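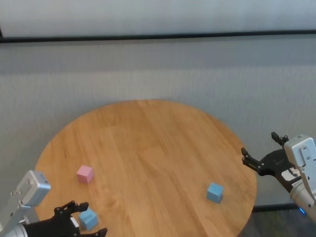 What does the Flindville Robotics Club do?

Members learn to program and run two-armed robots, and each team takes one task from first idea to a working demonstration over the school year.

About the club

The club is open to students at Flindville High School in grades 9 through 12. It was started by İlker Aksoy, who teaches physics, after a summer course in July left him with a stack of lesson plans and several students who wanted to keep going. It now has 39 members. Eylül Gezer teaches computer science and runs the programming side. Mr. Aksoy handles the hardware and the safety training.

No experience is needed to join. New members spend their first weeks on Python basics and on moving one arm by hand controls. After the safety check they are placed on a team.

What teams work on

Most first-year teams start with blocks. The task sounds small: pick up a cube of a given color, move it to a given spot, let go of it without knocking anything over. It covers most of what a team has to know, including how to plan a reach, how far to open the gripper, and how to write code that copes when a cube is turned at an angle. Teams that finish the block task go on to handing an object from one arm to the other, then to stacking and sorting.

Second-year teams choose their own projects. Past ones have included setting out place cards, sorting bottle caps, and turning the pages of a spiral notebook. The notebook team is still at it.

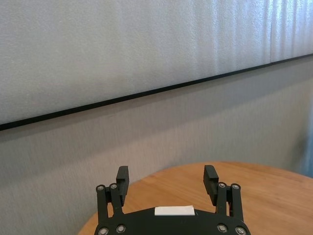

Each team keeps a written log. Members put down what they changed, what they expected, and what the arm did. Logs are stored in the lab and new teams are encouraged to read the old ones before asking for help. Ms. Gezer reads every log at the end of the month and writes comments in the margins.

Competition

The club enters the Fidetti Challenge each spring. Teams get a task list in advance and have a fixed time to complete as many tasks as they can in front of judges. Last year we sent two teams, and our senior team, Urneck, scored 700 points and qualified for the final round. Students who don't want to compete can work on the documentation team or help train new members.

Funding

Membership is free. Running costs last year came to $3,020, which paid for replacement parts, competition entry and the bus. The Sayegh Family Fund covered half of it and the rest came from the spring car wash and the school activities budget.

When and where

We meet in the robotics lab behind the main gym, twice a week, from 3:15 to 5:00 p.m. The late bus leaves from the front entrance at 5:20. Closed-toe shoes are required in the lab, and long hair has to be tied back when the arms are powered on.

Joining

Pick up a permission form from the main office or from Mr. Aksoy's classroom. Forms need a parent or guardian's signature. Students may join at the start of either semester. Parents who would like to see the lab are welcome at the open evening in the fall, when all teams run their current tasks.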